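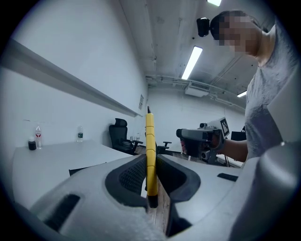

Marisol Ochoa hat zum letzten Bericht angemerkt, der Posten Wandleiste sei dort mit dem Posten Anstrich zusammengezogen, eine Prüfung gegen den Bewilligungsbescheid sei so nicht möglich. Die beiden Posten werden ab diesem Bericht getrennt geführt. Die Nummerierung der Arbeitspakete bleibt unverändert.

Zwischenbericht Raumherrichtung Prokevberg
Fördergeber: Graltenus
Ausführung: Sobczak
Stand: 25.3.25
Bearbeitung: Lech Żak, Macario Aguirre

1. Gegenstand und Berichtszeitraum

Berichtet wird über die Herrichtung des Arbeitsraums im Obergeschoss Prokevberg (Teilvorhaben Zurnen). Der Bescheid umfasst 6 Arbeitspakete: Wände und Decke, Wandleiste, Beleuchtung, Tür und Flurübergang, Möblierung, Beschilderung. Davon sind 3 abgeschlossen und abgenommen (Wände und Decke, Wandleiste, Möblierung). Die übrigen Pakete sind in Arbeit. Der Raum wird seit der Teilabnahme parallel zu den Restarbeiten genutzt.

2. Wände und Wandleiste

Die Wandflächen sind durchgehend weiß gestrichen. Der zweite Anstrich auf der Leistenseite wurde nachgezogen, nachdem bei der Begehung Ansatzstellen oberhalb der Leiste festgestellt worden waren. Die lange weiße Leiste verläuft waagerecht an der Wand. Sie ist nicht als Ablage für Lasten vorgesehen; die Nutzungsordnung wird um einen entsprechenden Satz ergänzt. Die Fuge zwischen Leiste und Wand wird nach Ende der Heizperiode noch einmal geprüft.

3. Möblierung

Aufgestellt sind weiße Tische mit gerundeter Kante und schwarze Stühle. Die gerundete Kante war Vorgabe aus der Nutzerbesprechung, Grund ist der enge Durchgang auf der Türseite. Der im Antrag genannte Tischtyp war nicht mehr lieferbar. Das Ersatzmodell ist in der Tiefe gleich und in der Höhe nicht verstellbar. Faustino Ventura hat der Abweichung schriftlich zugestimmt, das Schreiben liegt als Anlage 2 bei.

Getränke auf den Tischen sind in verschließbaren Flaschen zulässig, offene Becher nicht. Bei der Oberflächenprüfung nach der ersten Nutzungsphase wurden Ränder von Gefäßböden festgestellt, die sich mit dem üblichen Reiniger entfernen ließen. Eine Nachbehandlung der Platten ist nicht erforderlich. Die Reinigungsanweisung wurde im Punkt Tischflächen angepasst: feucht wischen, nachtrocknen, keine Scheuermittel.

4. Decke und Beleuchtung

Die Decke ist weiß gestrichen, der Balken bleibt sichtbar. Die Verkleidung wurde in der Planung verworfen, da sie die Raumhöhe an der ungünstigsten Stelle unter das geforderte Maß gebracht hätte. Die vorhandene rechteckige Leuchtstoffleuchte bleibt bis zum Abschluss der Elektroarbeiten in Betrieb. Das an der Decke geführte Kabel soll in einen Kanal gelegt werden. Der Kanal ist bestellt, Liefertermin laut Sobczak im April.

5. Tür und Flurübergang

Der Flur ist heller als der Raum. Im Türbereich führt das beim Betreten zu einem merklichen Helligkeitssprung, der in der Beleuchtungsplanung bisher nicht berücksichtigt war. Melquiades Palacios erstellt dazu einen Nachtrag ohne Kostenwirkung. Der Türbereich ist freizuhalten, auch während der Restarbeiten. Materiallagerung im Flur wurde beendet.
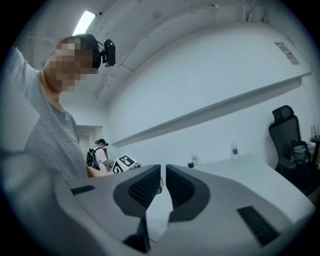
6. Mittelverwendung

Aus der Position Kleinmaterial wurden im Berichtszeitraum 954 Euro verausgabt (Dichtstoff, Abdeckmaterial, Befestigungsmittel). Die Belege sind in Anlage 3 nach Paketen sortiert. Umschichtungen zwischen den Positionen wurden nicht vorgenommen. Die Schlussrechnung für die Möblierung liegt vor und ist sachlich richtig gezeichnet.

7. Offene Punkte

Beschilderung: Die Aushänge aus Papier an der Wand sind vorläufig. Endgültige Schilder werden nach Freigabe des Textes bestellt.
Elektro: Montage Kabelkanal, danach Messprotokoll.
Tür: Nachtrag Beleuchtung Türbereich, Vorlage bei Graltenus.
Dokumentation: Revisionspläne fehlen für die Deckenführung, Zuständigkeit Sobczak.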